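Chapter 10
Bracing and Racking in Light Frames

Topics in this chapter
10.1 How a rectangle changes shape
10.2 Diagonal members
10.3 Sheathing as a brace
10.4 Reinforced corners
10.5 Inspection of older buildings

Terms to learn
racking, diagonal brace, sheathing, gusset, knee brace, square, plumb

In March, after two days of strong wind, the owners of a grain store at Natden reported that the main doors would no longer close. The building was 78 years old. Its posts were sound, its roof had lost no panels, and the foundation had not moved. When the inspectors hung a plumb line from the top of the door frame, they found that the whole front wall had leaned toward the east. The wall had been built as a row of upright posts joined to beams at the top and bottom, with boards nailed across them. Over the years many of the nails had worked loose, and each opening in the wall had begun to behave like a hinge at all four corners.

The movement seen at Natden is called racking. A frame racks when a sideways load pushes its top in one direction while its base stays in place. The four sides keep their original lengths, but the corners open or close, and the rectangle becomes a parallelogram. A triangle cannot change in this way. If its three sides keep their lengths and remain joined, its angles are fixed. Most methods of bracing described in this chapter make use of this property, whether or not a triangle can be seen in the finished work.

Builders have three general ways to resist racking in a light frame. The first is to add a diagonal member from one corner to the opposite corner. The second is to cover the frame with a stiff panel and fasten it closely along every edge. The third is to make the corners themselves resist turning. The Stinadik boathouse, studied in Section 10.2, uses the first method on its long walls and the third on the side facing the water, where a diagonal would block the boats.

The choice depends on the size of the frame, the loads upon it, and the openings it must contain. A diagonal acts over the full height of a wall and can be quite slender. A corner reinforcement acts over a short distance and must therefore carry larger forces for the same sideways load. Students should keep this difference in mind when they reach the worked problem in Section 10.4, in which a load of 900 pounds is applied to the top beam of the Atallah market hall.
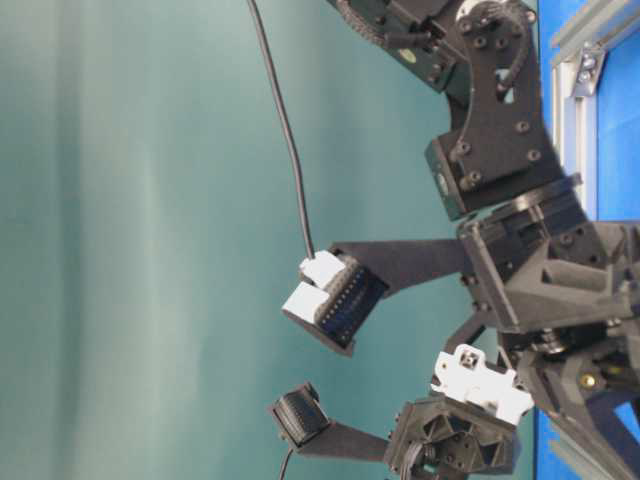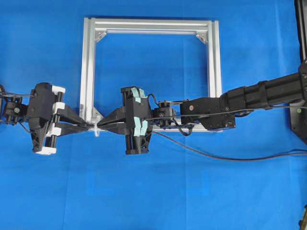

Corner reinforcement leaves the middle of an opening clear, and for this reason it is common in porches, door frames, shelving, and furniture. The part used may be a wooden block, a flat plate called a gusset, or a metal bracket. On the square frame of grooved aluminum rails in the second picture, triangular brackets are set into the inner corners, while the center remains open. The bracket in the first picture is held by bolts. In a timber building the same task is often given to a knee brace, a short diagonal member running from post to beam. Section 10.4 compares these parts and explains how the length of a brace affects the force at each end.

Before You Begin

Cut four strips of stiff cardboard, each 10 inches long, and join them at the ends with paper fasteners to form a square. Push gently on one corner and record what happens to the angles. Add a fifth strip as a diagonal, trim it to fit, and repeat the test. Keep the model for use in Section 10.3.

10.1 How a Rectangle Changes Shape

Consider a frame of two posts and two beams, joined at each corner by a single pin. The lower beam is fixed to the ground.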